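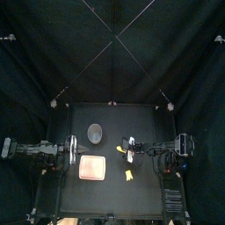 The grip-loss fault on the two-arm cell is still open, and I don't agree with Vorkis that the June firmware closed it. Their summary cites 953 cycles without a fault code. The controller logs a code only when a finger stalls, so a dropped part counts as a clean cycle. We went back to the small mixed set on the black table, with the translucent cup, the shallow pink container and the little yellow pieces, and ran it with a person watching. In 22 runs the right gripper let go early 11 times. No code was raised for any of them.

Joon-young Ahn suspects the force reading drifts as the joint warms up. Maybe. Vorkis told us the same thing about the old fingers, and we paid for new ones.

Two of the drops came with the other arm still moving in. Ha-neul Yeon has capped the speed on both arms until that is understood, and I support her.

I can't recommend releasing the second payment to Vorkis on these results. Raw force logs were requested from Dong-geon Bae. None received as of 2018-10-23.

Ah-rin Chae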